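The Long Way Around a Coffee Table

Teaching a robot to tidy a living room is mostly a matter of teaching its software when to give up

The planner has 10 seconds. If it hasn't found a way for the arm to get from where it is to where it ought to be by then, it returns a single line of red text, and the arm stays where it is, looking thoughtful. The people at Forard call this "a no." They get a lot of them. On the afternoon I arrived, the software had just declined, for the fourth time running, to reach under a piece of furniture that a toddler could have cleared in one swipe.

Forard makes software for robot arms that work in homes, or that will work in homes, the tense depending on whom you ask and how recently they have raised money. It doesn't build arms. It buys them, bolts them down, and writes the layers in between: the part that looks, the part that decides, the part that moves and the part that complains. The last of these is the one I came to see, because it is the one that has improved the most.

The office is on the second floor of a building that used to sell carpet. A good third of it is given over to furniture. There are sofas, side tables, a bookcase with nothing alphabetical about it, and a rug that has its own entry in the bug tracker. An early version of the perception code took the rug's fringe for a row of small objects and spent a morning trying to put them away.

Most of us imagine that the hard part of robotics is the robot. The motors, the joints, the whirring. At Forard the motors are treated the way a newspaper treats its delivery trucks. What fills the whiteboards is a thing called configuration space, which I had explained to me three times and can now pass on in a form that will annoy experts. Picture every pose the arm could possibly take as a point on a map. Poses in which the arm would be inside a table are mountains. Poses in which it would be inside itself are also mountains, and there are more of those than you'd like. Planning means finding a road from one point to another without driving through a mountain. The map has as many dimensions as the arm has joints, so you can't unfold it on the hood of the car.

The planner's method for finding the road is, to put it kindly, throwing darts. It picks a random pose, checks whether the pose hits anything, and if not, tries to connect it to the poses it already trusts. Then it does that again. For an arm in open air, a handful of darts will do. For an arm going under a low shelf, the road is a thin crack between two very large mountains, and darts don't land in cracks very often. The engineers call this the narrow passage problem. It has been keeping graduate students employed for decades.

So Forard keeps a test it calls the underside set. It has 1,206 reaches in it, each of them toward the bottom, back or inner edge of something: shelves, drawers, chair rungs, the place where a sofa meets the floor and pens go to die. Every change to the software has to run the full set overnight in simulation. When I visited, the score taped to the kitchen door was 917. Beneath it, crossed out, were several smaller numbers and one larger one, which had lasted until somebody noticed that the simulated tables had been loaded without legs.

Simulation is where the software is brave. It has no cables, no scratches and no sun. The real room has all three, and the sun is the one people swear about. Late in the day it comes in low, and anything round with a shelf under it turns into a puzzle of glare on top and black underneath. The depth readings along the bright edge go ragged. In the dark part they sometimes vanish. To a planner, missing data can be read in one of two ways: either there is nothing there, or there might be anything there. Choose the first and you hit the furniture. Choose the second and you never go under it at all.

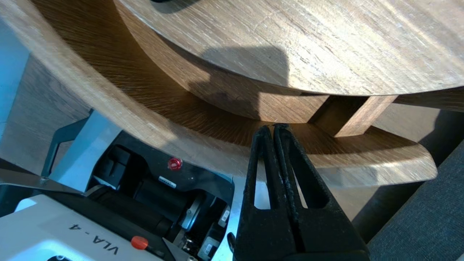

It's the caution that drives you up the wall, said one engineer, because a collision at least tells you something, while a robot that sits still all night for fear of a shadow leaves you a log file the size of a phone book and no idea which of the 10 thresholds you set last spring was the stupid one. There was a pause. All of them, as a rule, the engineer added.

The fix they have settled on, for now, is to let the software be unsure in degrees. Each little cube of space around the arm carries a number for how likely it is to be full. Cubes the camera has seen clearly get a firm answer. Cubes in shadow get a mumble. The planner may pass through mumbling territory, but it pays a toll for doing so, and it has to go slowly. If it needs to touch the wood to find out where the wood is, it is allowed to, provided the motion is a crawl and the force limit is set low. This last step took months of argument. A whole generation of planners was built on the idea that contact is failure. Anyone who has ever felt along the bottom of a table for a light switch knows that contact is also how you find the table.

The upshot is a style of movement that I found oddly familiar. In the clear, the arm travels in one smooth sweep, as if it had somewhere to be. Near the furniture it drops to the speed of a person coming home late. The fingers creep in. The force reading on the monitor sits flat, then grows a small bump, and a line of text appears saying CONTACT (EXPECTED). The parentheses were a recent addition. Before that it said CONTACT in capitals and everything stopped, and a person had to walk over and press a button.

There is a second kind of mountain, and I hadn't thought about it until it was pointed out to me: the robot itself. An arm reaching low and close to its own base has its own hardware for company. The elbow comes down near the housing. The gripper swings past the bracket. The camera, which rides along near the gripper, gets a fine view of the robot's own parts, and the perception code has to be told that these are not clutter to be put away. Forard does this with a piece of software called Kateck, which knows the shape of the arm and erases it from the map before the planner gets to look. When Kateck's idea of the arm is slightly too thin, a sliver of robot is left behind, and the planner finds itself facing an obstacle that follows it everywhere. The team refers to this as the ghost. When Kateck's idea is slightly too fat, it erases bits of the furniture as well, and the planner becomes very confident.

I asked which they preferred. The ghost, everyone said, at once.

Tooling is the unloved word for all of this, and it's where most of the hours go. The company's most used program is a replay viewer named Aoun. Nothing about it would impress an investor. It has a slider. You drag the slider and it shows you what the robot saw, what it believed, and what it meant to do, all lined up to the same moment, and you drag it back and forth until you find the place where those three stopped agreeing. Before Aoun, this took a day and a good deal of printing. Now it takes as long as a cup of coffee, and the bugs have become more embarrassing, since they are found while everyone is still standing there. One was a minus sign. One was a clock that ran slightly behind another clock, so that the arm was avoiding the table's position as of a moment ago. On a table, this doesn't matter. It was discovered when someone moved the table.

There is a rival school of thought, and it's getting louder. It says that the maps and the darts and the tolls are all a waste of time, and that a large enough network, fed enough recordings of arms doing chores, will simply look at the table and know what to do. Forard has a few people working along those lines in the corner by the bookcase. Their arm moves beautifully. It goes under shelves with an easy, sloping motion no planner would come up with. Now and then it also goes for a spot where there is no shelf, with the same easy motion, and there's no slider in the world that will tell you why. The planning people watch this with the sympathy of accountants at a magic show. In October the two camps agreed to a compromise: the network proposes, the planner checks, and if the planner objects it gets its 10 seconds to do better. Usually it does worse, but it does it safely.

The first customer for any of this is Fendale, a company that rents out furnished apartments and would like them tidied between tenants. Its wish list ran to 1,000 items when it came in, and the first page had "look under things" on it, with no further detail. There was a time when Forard would have quoted a price for that. Now it sends back a questionnaire about which things, and how far under, and what time of day.

Toward evening the score run was started for the night, and the lights in the simulated room came on while the ones in the real room were being switched off. Someone had moved the rug. The perception code reported nine small objects along its edge, confidence high, and asked where they should go.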